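Orkotbridge border blockade
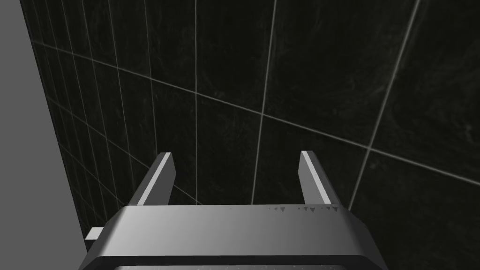 A gripper with two parallel fingers facing a dark tiled wall.

The Orkotbridge border blockade was a long and rather weary stand-off over the only road crossing between Zakska and Garkon, two neighbours who had got along well enough for most of their history. It began one January, when the government of Garkon closed its side of the bridge to lorries carrying flour, medicine and blankets, saying that the goods were a cover for meddling in its affairs. The blockade lasted 80 days.

Background
The town of Orkotbridge sits on both banks of the Helmy, and families there have always crossed over to shop, to work and to visit one another - often several times in a day. After a disputed election in Garkon, food grew scarce and 461 households from the far bank moved in with relatives on the Zakska side.

The blockade
On the first morning 40 lorries were turned back. Soldiers parked two fuel tankers across the roadway, and people soon took to wading the river at night with sacks on their shoulders. Hicham Ait Ali, a schoolteacher who became the best-known voice of the marchers, led a walk to the middle of the bridge each evening at six, and 16 of those who went with him were held for a time.

Reopening
Talks were held in a hotel upstream, and the tankers were towed away in the spring. Lorries were let through in daylight only, a rule that stayed in place until the following winter.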